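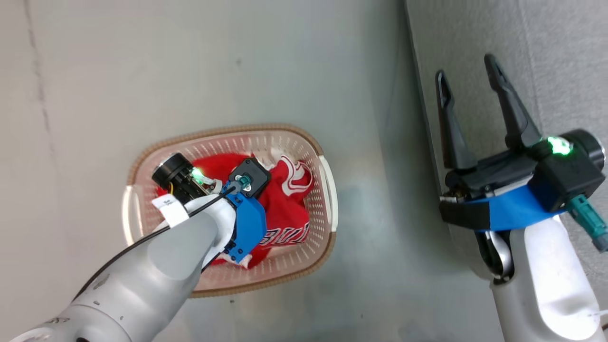

Laundry basket with perforated walls and end handles, holding what looks like a jersey.

Section 4. Setting Up the Sorting and Folding Station

This section covers the basket, the bench and the floor area of the Danko laundry corner. Complete Section 3 (Choosing a Location) first. Washing and drying are covered in the instructions for your machine.

4.1 Preparing the basket

1. Check that the holes in the basket walls are clear of lint. Blocked holes can be opened with a dry brush.
2. Wipe the inside of the basket and the rim with a damp cloth. Let the basket dry before loading.
3. Run a hand along the inside of both handles. Sand or trim any sharp edge left from molding.
4. Load garments loosely. Do not press them down to make room for more.
5. Keep the load below the rim so that the handles stay clear.

Note: Sportswear with printed lettering should go in a separate load. Do not leave it bunched in the basket overnight. Creases that set across a print are hard to remove and may crack the lettering.

CAUTION: Lift the basket by both handles. Lifting by one handle can twist the rim and spill the load.

4.2 Preparing the floor area

1. Sweep the floor between the bench and the partition. Sweep toward the open side of the corner.
2. Look under the bottom rail of the partition. Socks and other small items collect there.
3. Gather slack cable into a coil and secure it with a hook-and-loop tie. Do not use wire ties.
4. Move the coil against the partition, out of the walking path.

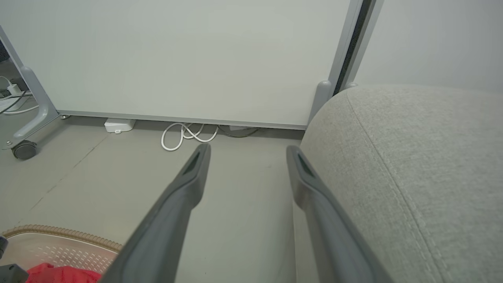 5. Check that each foot of the partition rests flat. If a panel rocks, adjust it as described in Section 3 before going on.
6. If a stand on casters is kept in the corner, set any caster brakes and confirm that no wheel is resting on a cable.
7. Keep power strips away from the place where the basket is set down. Damp garments must not be laid over or beside a power strip.

Note: The Stomel clip-on cable guide fits bottom rails up to 2 inches deep. It is sold separately and is not required for this setup.

CAUTION: Do not slide the basket across cables. Pick it up and step over.

4.3 Preparing the bench

The upholstered bench serves as the folding surface. Woven covers hold lint and can pass it on to a garment, so the cover should be cleaned before each session.

1. Remove loose cushions and anything else lying on the seat.
2. Go over the cover with a lint roller, working along the length of the bench. Pay attention to the seams.
3. Press on the cover with a dry white cloth. If the cloth picks up color or moisture, clean the cover and let it dry before use.
4. For light-colored garments, spread a clean cotton sheet over the seat and tuck in the front edge.

Note: Do not iron on the bench. The cushion is not rated for heat.

4.4 Folding a jersey

Mesh jerseys slip when folded by the sides. Pick the garment up by its top edge and let the body hang before laying it down.

1. Take the jersey out of the basket with both hands.
2. Find the neckline and the two armholes. The trim is firmer than the mesh and can be found by touch.
3. Hold the jersey by the trim and let the lower part drop. Shake it once, lightly.
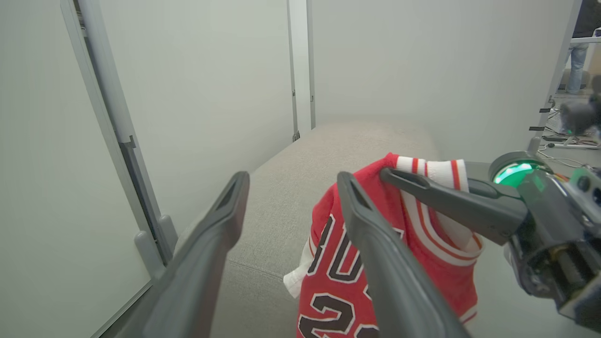 4. Lay the jersey face down on the bench with the hem toward you. Smooth it from the center outward with a flat hand.
5. Fold each side in toward the middle. Place the folds outside the number where the width allows.
6. Bring the hem up to the neckline in one fold. Do not roll.
7. Turn the jersey over. The team name should face up for storage.

Note: If letters have folded onto each other and stick, do not pull. Let the garment come to room temperature, then separate the layers slowly from one end.

CAUTION: Do not pull a jersey by one armhole. The mesh stretches at the seam and does not recover.

4.5 Finishing

1. Stack folded garments no more than 4 high. Mesh stacks slide when they are taller.
2. Return the empty basket to its place beside the bench. Do not store it on the seat.
3. Empty the lint roller tray or peel off the used sheet.
4. Check the floor again for dropped items, including under the rail.

For care of the bench cover, see page 82. Replacement covers and baskets can be ordered from the Dodthorpe parts counter or by mail from Zikamdale. Have the model name ready.

Revised August 9, 2022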